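Nestuvum Opens Enrollment for Home Sorting Program

Small open bins and a short list of rules form the core of a course for households that want less clutter

BRAKMONT, April 2026. Nestuvum, a provider of home organization courses, today announced that enrollment is open for its Home Sorting Program, a course of four sessions for people who wish to bring order to the small items that gather on tables, counters and shelves. The first groups will meet at the Nestuvum teaching rooms on Kettler Street. A second round is planned for September.

The program deals only with small belongings: cards and card wallets, keys, pens, chargers, receipts, spare buttons, batteries and similar articles. Furniture, clothing and kitchen storage are covered in other Nestuvum courses and will not be discussed in these sessions.

"Many of our clients had already cleared a closet or a garage before they came to us," said Fengying Qin, Director of Programs at Nestuvum. "They still could not find their library card. We decided that the small things deserved a course of their own, with enough time to work through them slowly."

The course was developed over two years under the direction of Zhiqiang Shen, Head of Teaching. Before setting the final plan, the teaching staff reviewed written answers from 503 households on where everyday items were kept and how often they had to be looked for. The place named most often was the table nearest the front door. The teaching plan was changed as a result, and the table now forms the subject of the first session.

Participants begin with a bare tabletop and a set of open bins placed side by side toward the back, within easy reach. Each item is picked up once, named, and placed in a bin. Lids are not used in the first two sessions. The staff found that participants who worked with lidded boxes tended to close them early and return to them late.

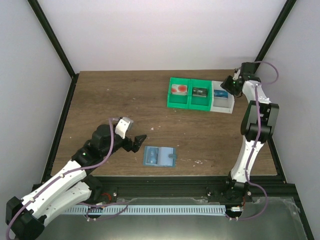

Color is used sparingly. Participants are asked to give one color to items that are used every day and a different color to items that are waiting for a decision. Printed labels are introduced in the third session, after the household has used its bins for at least a week and has a clear view of what belongs in each. Families with young children may use drawn labels in place of words.

The fourth session is given to upkeep. Each household writes a short plan stating who empties the bins, on what occasion, and what is to be done with items that have no owner. Plans are limited to one side of a sheet of paper. Participants keep the original, and a copy is held by the instructor until a follow-up call has been made.

"The plan is the part people resist," said Oanh Đinh, Senior Instructor. "They would like to go home with a tidy table and leave it there. I ask them to write down what happens on the evening when everyone comes in tired and the mail is in one hand and the groceries are in the other. Once that evening is on paper, the rest of the week is fairly simple."

Bins for the course are supplied by Uritz, a maker of household storage goods. Under the agreement between the two companies, each enrolled household receives a starter set at no added charge, and further bins may be ordered through the Nestuvum front desk. Participants who already own suitable containers are welcome to bring them. Containers should be open at the top, shallow enough for the contents to be seen from a chair, and light enough to be lifted with one hand when full.

"We were asked for a plain bin that does one job," said Jinlong Qiu, Product Manager at Uritz. "There is only a low lip between the rear and the front. Nestuvum was firm on that point, and after sitting in on a session I understood the request."

Each group is limited to 23 participants. Sessions last two hours and include a short break. The rooms are on the ground floor and have step-free access from the street. Participants should bring a bag or box of small items from home. Medicines, sharp tools and documents of legal value should be left at home, and instructors will give separate advice on how to store them.

Reduced fees are available for up to 100 households in the first round. Applications for a reduced fee are made on the standard enrollment form and require no supporting papers. Places will be given in the order in which forms are received, and applicants will be told of the result in writing.

Nestuvum will also offer a version of the program for workplaces. This version replaces the household plan with a shared desk plan and may be held at the employer's own premises. Terms are available on request from Lanying Lu in the Office of Public Information.

About Nestuvum

Nestuvum offers courses and home visits on the care and arrangement of household belongings. Its teaching rooms in Brakmont are open to the public for drop-in advice outside course hours.

About Uritz

Uritz designs and sells bins, trays and shelving for homes and small offices.

Media contact

Lanying Lu
Office of Public Information, Nestuvum
Kettler Street, Brakmont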